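Home Journal Current issue Back issues For authors Search

3. Clearing and resetting a shared table

3.1 The table and what is kept on it

The dining tables at Clemevell are used for meals, for paperwork and for small repairs, often within the same morning. Each is therefore cleared and laid again several times between breakfast and the evening. Residents at this house agreed to keep a small set of things for each table: a mat, a plate, a bowl, a few utensils and a wire holder in which small items can be carried or left to stand. Figure 2 shows the kind of surface and the kind of objects meant in the rest of this section.

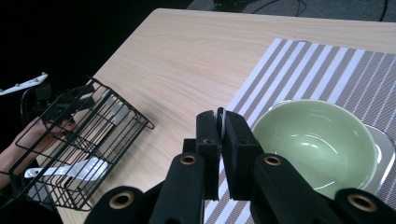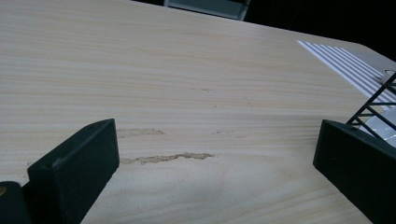
Figure 2. Light wood-grain tabletop with a striped covering and black wirework. In the first view a pale green bowl stands on a white plate; the second shows worn patches in the table surface.

Xuân Ngô objected to an early draft of this section that we had treated laying the table as the main task and clearing it as what was left over, when most of the disagreements in the house were about clearing. We have kept to that advice, and clearing is dealt with first.

3.2 Clearing

We asked 12 residents to tell us, in their own words, what a cleared table was. The answers fell into two groups. For eight of them a table was clear when the dishes had gone. The mat could stay, and so could the wire holder if it had been pushed to one side. The others said that nothing should be left on the wood, and two of these added that the mat should be shaken out over the sink and put away flat. Both groups used the word "clear" without seeing that it was being used differently by the person across the table, and several complaints in the house book come down to this.

The order in which things were taken away also differed. Most people took the bowl first, since it was the item most likely to have something left in it. A plate under a bowl was usually lifted together with it, in one hand or two, and the pair was separated at the sink. A few residents lifted the bowl alone and came back for the plate. They gave the noise as their reason, as a bowl will slide and knock on a plate when the two are carried quickly.

Utensils were the least settled part of the work. Flat serving pieces were laid in the wire holder by some residents and carried loose by others. Long pieces do not lie well in an open wire basket, because an end tends to come out through or over the side, and it then catches on sleeves and cloths. At Pledard, the smaller of the two houses, a solid tray had been bought for this reason in November, but residents went back to wire because crumbs fall through it and it can be rinsed under the tap.

3.3 Wear on the surface

Wear was not part of our first plan. It came up in the interviews as a reason for using mats and we added a short set of questions on it. Worn patches in a table were spoken of in two ways. Some residents took them as a sign that the table was used and saw no need to do anything. Others laid the mat so as to hide them, even where this put the plate further from the chair than they would have liked. Bredis, the larger house, has a rule that a mat goes under anything ceramic or metal. The rule was known to everyone we spoke to and was followed mostly at the evening meal.

We did not measure wear and make no claim about its cause. Residents blamed wire bases, unglazed plate rims, scouring pads and, in one case, a sewing machine that had been kept on the table over a winter.

3.4 Laying again

Once a table had been cleared, laying it again took less talk. The mat went down first in nearly every account. It was set either square to the edge or wherever it happened to fall, and a striped pattern made a crooked mat easier to notice. The plate came next, then the bowl, then the utensils. The wire holder had no agreed place. In the Mai notebooks, which residents filled in for 5 weeks, it is put down as standing at the far side, at the left, on a chair, and on the floor.

The notebooks run to some 4000 entries across the houses. Many are a single word. Taken together they suggest that objects with an obvious partner, such as a bowl and its plate, are put back with little thought, while things that hold other things are moved about until they stop being in the way. We return to this in Section 4, where the question of who puts the holder away is set beside the washing-up rota.

Shares 8 Comments 5

Previous section Next section Contents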